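Rapport de projet – Montrer un geste à un robot : dessiner sur une carte avec deux mains
Radwa Abdelaziz et Zoia Moroz
Projet de fin de licence, atelier Woltard

1. D'où vient le sujet

Au départ, nous voulions apprendre à un robot à plier du linge, comme tout le monde, et notre encadrant chez Woltard nous a gentiment laissées y croire pendant deux semaines avant de nous demander combien de chemises nous comptions repasser. Nous avons donc cherché une tâche plus petite, qui tienne sur une table et qui demande quand même les deux mains. Zoia décorait à ce moment-là des cartes pour l'anniversaire de sa grand-mère, et voilà – le sujet était trouvé : ouvrir un feutre, tracer un motif sur une petite carte, repasser le contour, reposer le feutre.

La tâche a l'air enfantine, et c'est un peu ce qui nous plaisait. Il faut pourtant tenir un objet fin, l'orienter, appuyer juste assez et changer de couleur en cours de route, ce qui fait déjà beaucoup de choses à montrer !

2. Comment nous enregistrons les gestes

Nous avons retenu la démonstration à la main : la personne exécute elle-même la tâche, et l'on enregistre la position de ses poignets en même temps que les vues des caméras. Pour les positions, nous utilisons des manettes de réalité virtuelle fixées sur des gants noirs. Les doigts restent libres, ce qui compte énormément avec un objet aussi mince qu'un feutre (nous avions d'abord essayé en gardant les manettes en main, et nous préférons ne pas montrer les cartes de cette époque).
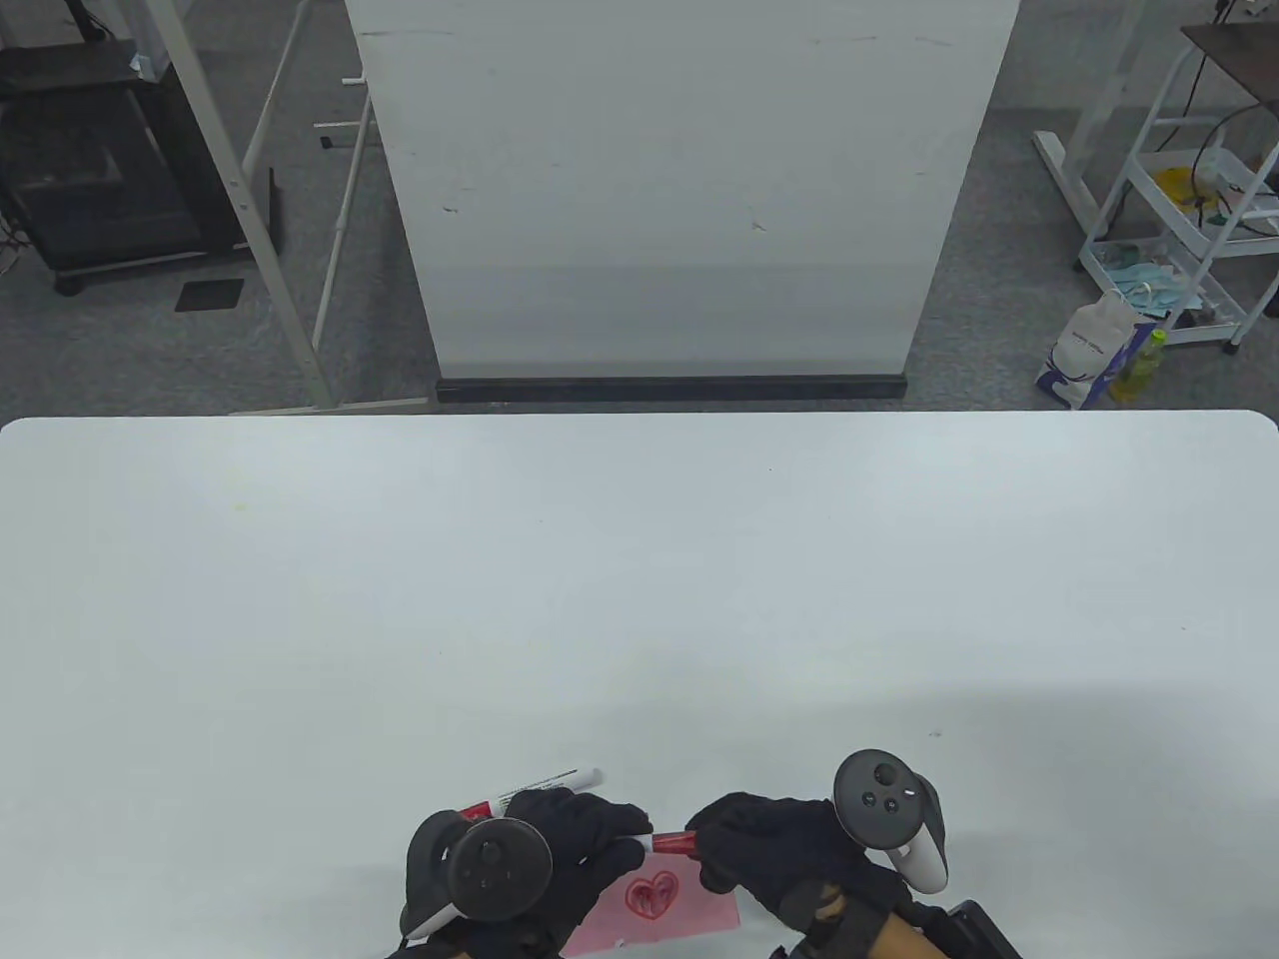 Figure 1 – Démonstration à deux mains avec les manettes attachées sur les gants ; sur la table, la carte rose et son cœur rouge.

Chaque série comprend 20 démonstrations, et nous changeons de rôle après chaque série, l'une dessinant pendant que l'autre surveille l'enregistrement. Cette alternance vient d'une remarque de l'équipe Tkachenko, qui avait travaillé sur la même table l'année d'avant : avec une seule personne, le modèle apprend aussi ses petites manies. Radwa, par exemple, fait toujours pivoter la carte avant le deuxième trait, et Zoia jamais.

Le choix du papier nous a pris plus de temps que prévu. Une carte blanche se confondait avec le plateau dans les vues rapprochées, et le logiciel Lalmont, qui nous sert à découper les séquences, perdait régulièrement ses bords. Avec le rose, le découpage est devenu bien plus tranquille.

3. Les vues rapprochées

La caméra de tête donne une bonne idée générale de la tâche, mais elle voit mal la pointe du feutre dès que les mains se rapprochent. Nous avons donc ajouté un point de vue placé au ras de la table, sur une pince tenue à la main. Il faut accepter que ces vues soient encombrées : un gant peut y occuper une bonne moitié de l'image, et tout le fond du labo s'invite derrière, avec les bureaux, les écrans et les camarades au travail. 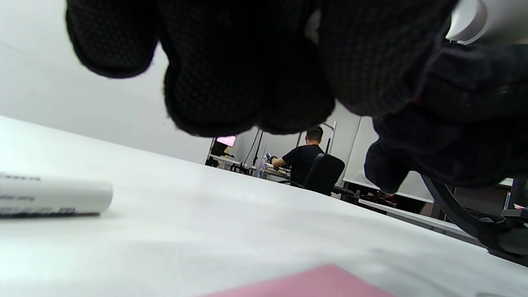

Nous avons longtemps hésité à flouter ou à recadrer ce fond. Finalement nous l'avons laissé tel quel, en nous disant qu'un robot qui dessinerait seulement devant un mur nu ne rendrait pas grand service. La luminosité, en revanche, nous a posé de vrais soucis : le plateau blanc renvoie beaucoup de lumière, et un feutre blanc posé dessus se détache assez mal. Nous avons baissé l'exposition pour les dernières séries, et nous conseillons à celles et ceux qui reprendront le projet de faire ce réglage dès le premier jour.

4. Premiers essais et suite

En août, nous avions environ 1000 séquences découpées, dont une partie seulement a servi à l'entraînement sur le bras Genach. Sur 10 essais, le bras a tracé 2 contours fermés. Les autres s'arrêtaient en route ou dérivaient vers un coin de la carte, presque toujours au moment du changement de feutre. Nous espérions mieux, bien sûr, mais le premier cœur fermé a quand même été accroché au-dessus de l'imprimante.

Pour la suite, nous voudrions séparer la prise du feutre et le tracé en deux tâches distinctes, puis enregistrer des démonstrations où l'on se trompe et où l'on se rattrape. Toutes les nôtres sont trop propres : dès qu'un trait partait de travers, nous recommencions la carte. Le bras n'a donc jamais vu comment on corrige, et Zoia a déjà préparé une liste de ratés à reproduire exprès.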